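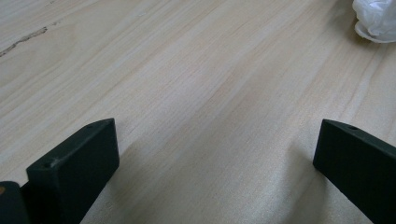

木目のあるテーブルの上の二本の指。奥に白いポリ袋が見える。

ソフトウェア「Wusevo」の新版が公開 袋の認識を改善

3/15/18 Kodville発

Kodvilleのソフトウェア会社Estomonは、グリッパー用の認識・計画ソフトウェア「Wusevo」の新しい版を公開した。今回の変更は主に三つの部分にある。テーブル面の推定、柔らかい物の輪郭の扱い、そして記録データを見るためのツールである。

以前の版では、木の表面にある細い筋やひびを、薄い物体の縁として判断することがあった。このため、計画の部分が何もない場所に把持の候補を出し、動作の開始が遅れるという報告が利用者から届いていた。新しい版は、まず面全体の傾きを求め、その後で面から高さのある部分だけを候補として残す。木目の方向が斜めの場合でも、設定を変える必要はない。

ポリ袋のような半透明の物については、影の情報も使うようになった。袋は形が一定ではなく、光の反射も多いので、輪郭だけで位置を決めることが難しい。同社の説明によると、社内の試験では、袋を含む116の場面のうち104の場面で、最初の候補が正しい位置に出た。前の版では、同じ場面で正しかったものは41であった。ただし、袋が画像の端にあり、一部しか写らない場合には、まだ誤りが残っている。

制御の部分にも小さな変更がある。二本の指の先が面に近づくと、速度の上限が自動的に下がる。この値は設定ファイルで変更できるが、初期値のままで使うことを同社は勧めている。

記録を見るツールは「Vasiliu」という名前で、これまでは別に配布されていたが、今回から本体と一緒に入る。画像、指の開き、計画の結果を同じ時間軸で並べて確認することができる。指が自分の影を物体と判断した場面を探す機能も加わった。古い形式の記録も読めるが、最初に開くときに変換が必要で、長い記録では nearly 3分かかる。

既存の利用者は、更新の前に較正ファイルを保存しておく必要がある。面の推定の方法が変わったため、古い較正の値をそのまま使うと、指先の高さが少しずれることがある。更新の手順は、配布ファイルの中の文書に書かれている。

Estomonは、次の版で、重なった袋を一つずつ分けて認識する機能を入れる予定である。公開の時期はまだ決まっていない。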